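What the pretend kitchen taught me this spring

I've owed this blog a post since April, when I said I'd write up the dish-handling work as soon as I understood it. I'm not sure I do understand it yet, but it is 2 July 2021, the office is quiet, and I have a big mug of coffee, so let's have a go.

For those who are new (hello!), I work on a small project called Curngate, and our job is to get a robot arm to move household things from one spot to another in kitchens it hasn't been in before. We do nearly all of it in simulation. Our simulator is called Helasska, and it has been patched so many times that I think of it the way you'd think of an old car – I know which noises are fine and which ones mean trouble.

The method is simple to say. We train a policy on demonstrations, let it loose in kitchens with the layout and the objects mixed up, and then go back through the episodes that went badly and use those to decide what to demonstrate next. Lots of people do some version of this. Our little twist is in how we pick the bad episodes. We used to pull them at random, which felt fair, but it meant we spent days collecting fixes for problems the policy was already growing out of. Now we score each failure by how sure the policy was of itself just before things went wrong, and we start with the most confident mistakes.

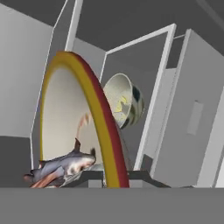

A plate in the gripper, with a fish and a tipped bowl for company.

I had expected the confident mistakes to be about odd shapes. I spent a whole week in April getting ready for that, adding extra objects and fussing over their surfaces, and I was quite proud of my object collection by the end of it (my family had to hear about it at dinner, poor things). Then the scored list came back and the odd shapes were way down at the bottom. The policy was slow and careful around them. Where it charged ahead and got things wrong was with ordinary dishes, the plates and bowls it had been shown over and over, whenever there was something close by that it would need to swing past.

So we changed what we were collecting. The old demonstrations mostly stopped once the dish was securely held, and I can only blame habit for that, as our first benchmark, Godoy, only cared about the grasp. We went back and recorded the carrying part properly, with pauses and detours left in. The person driving the arm was told to take their time and go the long way if the short way felt tight. In total we ended up with 3,751 episodes, and of those, 141 were the new slow carries. I worried that such a small share would get drowned out, so we sampled them more often during training, and I'd do that again.

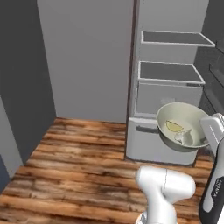
The result I'm happiest about is what happens to the tilt. Before the new data, the policy treated a held bowl as if it were one solid lump, and it would turn its wrist any old way to get past an obstacle, which is no good at all if there's something in the bowl. You want it to care about a load like that lemon half and the small gray thing next to it, with the bowl already leaning while it hangs in front of the drawer. We don't tell the policy anything about contents. There is no reward term for it and no label. But after training with the slow carries, the wrist turns got gentler, and the arm started taking wider paths around shelves and doors. My guess is that the people driving were being careful on behalf of whatever was in the dish, and the care came through in the motion.

I want to be a bit cautious here, as we've only trained this 3 times with different seeds, and 2 of those runs agree nicely while the third is muddier. In the muddy one the turns are gentler too, but the arm dawdles so much that it often runs out the clock before it gets anywhere. It's hard to be cross with a robot for being too polite, but a run that times out is still a failed run.

There's also the question of when to let go, and I've been going back and forth on it for weeks.

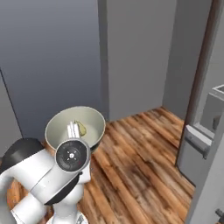
At the moment the policy decides for itself, from the camera views and the joint readings, and it tends to hang on longer than a person would. I tried a separate little network that only predicts the release, and it was snappier but also dropped things from a height I wasn't comfortable with. Then I tried feeding it a few more steps of history, which helped some, and slowed everything down, and made my desk fan sound like a hair dryer. If you've dealt with this in your own work, please do write to me, I'd love to compare notes.

The other thing I keep meaning to sort out is the scoring itself. A policy's confidence is a slippery number, and ours drifts as training goes on, so a "confident" mistake from early on isn't quite the same animal as one from the last day. For now we re-score everything each round. It's clumsy and it eats a night of computing, but it's easy to explain to people, and I've come to value that more than I used to.

Next up is Histham, our second set of kitchens, which has narrower gaps and doors that open the other way. I've already run the current policy in there once, just to peek, and it got itself wedged behind a cabinet door and stayed there until the episode ended. I've put that one at the top of the list for next week.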